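Home | Notices | Minutes | Rota | Contact

We use cookies to remember your settings. Accept | Manage

Minutes of the two-arm table upkeep meeting, 2025-07-13
Held at the Kandpal building, upstairs room. Shanti Mittal in the chair.

1. Last minutes

Taken as read, with one fix: the spare gripper fingers came from Hatell, and the Lerkuvis order is still open. Shanti thanked everyone for staying on so late last time, and for the samosas, which were very much appreciated.

2. Gripper alignment on the cup table

We spent the better part of the meeting on this one, and it was a good long talk. The left arm has been closing a little to one side of where it is told to, and the feeling was that the base plate has crept on its rails. Shanti would like both base plates loosened, squared up against the crossbar at the far edge and tightened again in small turns, going from corner to corner and back — please don't do one side all the way first, however tempting it is!

After that the arms are to be homed and the fingertips brought down over the wood slowly, one arm at a time. The torque wrench for the base bolts lives in drawer 56 and should go back there. We agreed to keep the measuring cups and the nesting cups as the check pieces, as everybody knows how they ought to sit by now.
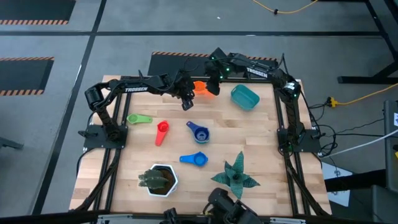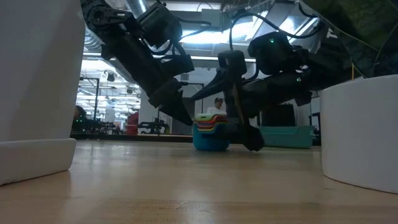
3. Cables

There was a friendly difference of opinion about slack. Some of us like a generous loop at the wrist so that nothing pulls at full reach, and some of us have spent an afternoon untangling a generous loop. We settled on a loop big enough for full reach and two soft ties, with no hard zip ties near a joint. Indier will quote for a new power lead for the right arm, part 588, and Shanti will chase them kindly but firmly.

4. Logbook

Several entries stop at "fixed it." Please write down what was loosened, what was tightened and who did it, even if it feels fussy. Page 77 is a lovely model of how to do it, and whoever wrote it forgot to sign, so do come forward.

5. Money

A sum of 35 dollars was approved for thread locker, soft ties and a fresh set of hex keys. The old keys may go home with anyone who wants them.

6. Any other business

The full joint check will be in October. Shanti asked that people read the arm manual again before then, and offered to sit down with anyone who would like company while doing it.

Actions: Shanti to call Indier and to find out where the Lerkuvis order has got to. Base plates to be squared before the next session on the table.

Comments (3)

hexkey_fan: I'll take the old keys please, if they haven't gone.

MJ: Page 77 was me, sorry! Will sign it tomorrow.

Rowan: Could we add the bolt order to the card in the drawer? I always have to look it up.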